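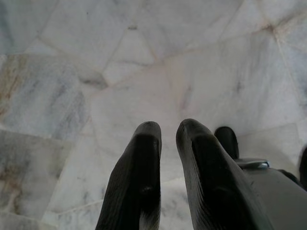
Can It Do the Chores Yet? A Gallery From the Floor Up

I have been following machines that try to do housework for longer than I care to admit, and I still get a silly grin every time one of them picks up a cup. This page collects a couple of my favorite pictures of the work at hand, with a few notes to go with each. The question is always the same one my neighbors ask me: can it clear a table yet? Some days I say yes, some days I say ask me again in December. Bring coffee, I do go on a bit.

Floors

Marble laid in odd angles, with veins going every which way and two black fingers open above it. I love this one. You and I look at a floor like that and see a floor. A machine has to decide that a dark vein is part of the stone and that a rusty streak is color, and then still notice a teaspoon if one ever falls down there. Plain gray carpet is kind to a robot. Pretty stone is a pop quiz!

My own kitchen floor is speckled, and I lose things on it all the time, so I have a lot of sympathy. The first floor machine I owned, a secondhand Firent, treated every dark speckle like a cliff and would back away from it very politely. The newer ones sail right over. That is real progress, and it happened while most people were busy talking about walking robots.

Tables

For anyone who hasn't read my older pages, I keep a running list of chores and try each one whenever I get time with a machine. Clearing up after a meal is the one I care about most. It sounds easy until you see what is in it: a spoon and a fork lying side by side near the corner of one table, a stack of shiny steel bowls over on the next one, and two grippers that have to treat those as very different jobs. Flat cutlery gives fingers almost nothing to get under. Bowls have a nice rim to pinch, but nested rims are so close together that it's easy to grab two when you wanted one (I do it myself at the sink). 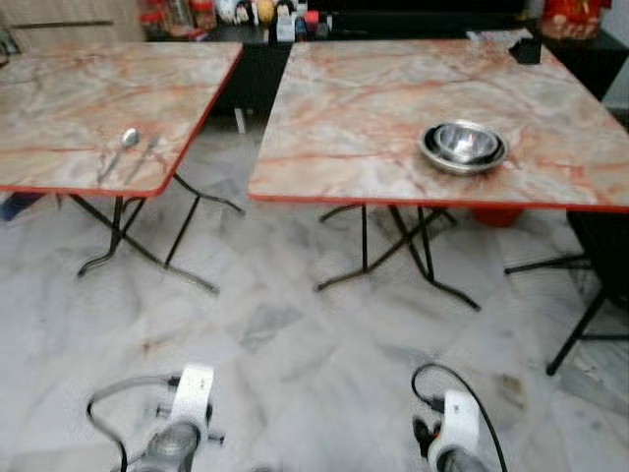 My scoring for this chore is as plain as I could make it. I count a pickup as good if the thing ends up where it was meant to go and I didn't have to help. With the Bronen arm I tried last winter, I ran 200 pickups over a few long evenings and 109 of them were good, which thrilled me, even if my family didn't see the fuss. Steel was the hard part, and bowls like the shiny stack on the right-hand table are just what I'd want in every test, all that reflected light bouncing off the rims. Plastic cups went much better. Forks went worse than spoons, and I have a theory about the handles that I'll save for another page.

Where things stand

For shop-floor work I'd call it closer. A friend's packing room in Nerstead has a Zapata unit that moves the same size carton from the same spot all day, and it does that beautifully. I stood and watched it through 886 cartons before I remembered I had parked at a meter. Same box, same height, same light. A home is never like that. Tables get shoved sideways, bowls get stacked by whoever ate last, and the good spoons wander off.

Still, I'm more hopeful than I've ever been. My list has 8 chores on it, and I would now hand over wiping a flat counter without hovering nearby. Folding fitted sheets is still at the bottom – and I can't do that one either, so no hard feelings.

More pictures are coming once I sort through the laundry set. If you have tried one of these machines on a glass table or a patterned floor, please write and tell me how it went, especially if it went badly. The mail link is at the foot of the main page.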